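The second life of the kitchen radio

January 2023

Halina Sadowski's first radio cost her three dollars at a church sale in Lunde, and it didn't make a sound. She was 13. She took it home on the bus in her lap, pulled the back off with a butter knife and found a dead moth and a wire that had come away from the speaker. Her grandfather held the torch while she joined it up again, and out came the cricket, of all things, so loud that the dog left the room.

She still has that radio. It's a cream Brelard with a cracked dial and one knob that belongs to something else, and it sits on the windowsill of her workshop in Skillholm, playing all day. I could hear it from the footpath when I arrived.

If you grew up in a house with a radio on top of the fridge, you'll know the feeling of walking into Halina's place. There are radios up both walls and along the hallway. There are green ones, pink ones, a brown one as big as a suitcase with the names of far-off cities printed on the glass. I wanted to turn every knob, and she let me! The old ones have a lovely weight to them, a slow glide as the needle moves across, and then a voice swims up out of the hiss and you've got somebody's breakfast show.

People send them to her from all over. A farmer posted his mother's set wrapped in a wool blanket, with a note asking whether she could please leave the paint splashes on the lid. (She did.) One family brought in a radio that had been through a flood and sat in a shed for ten years afterwards. That one took her most of a winter.

"The fault is usually small," she says. "It's finding it that takes the time. You might spend a whole afternoon listening to a crackle."

She works by ear first. The set goes on the bench with its back off, she turns it up and down, taps here and there with a wooden knitting needle and tilts her head. Old capacitors are the usual trouble. They dry out with age, and a set full of tired ones will hum like a fridge. Swap them for new ones and the hum drops away, and the music comes forward as if someone has opened a door. I heard it happen twice in one morning and grinned like a kid both times.

She is strict about safety, too. Valve sets run at voltages that can kill, and some parts hold their charge long after the plug is pulled. Her beginners start on battery transistor sets and stay there for quite a while.

The beginners are the part I liked best. Every November she opens the Skillholm hall for what the town simply calls the Event, and people turn up with radios under their arms, in prams, in shopping bags. Last time there was a queue before the urn had boiled. A teenager got his great-aunt's bedside set going and wouldn't hand it back for an hour. Two brothers argued happily over which of them had dropped theirs in 1981.

Not every radio goes home singing. Some are too far gone, and those are stripped for knobs, screws and speaker cloth, all of it kept for the next one that needs it. Halina numbers each repair in a run of school exercise books, and the morning I visited she was up to 3947, a squat little red portable with a broken handle. She'd found a match for the handle in a biscuit tin.

I came home and got my nan's radio down from the wardrobe. It buzzes, and it only picks up one station, and I've had it on every morning since.
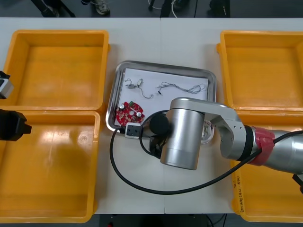
Small electronic parts on a paper-lined steel tray, with yellow bins to either side.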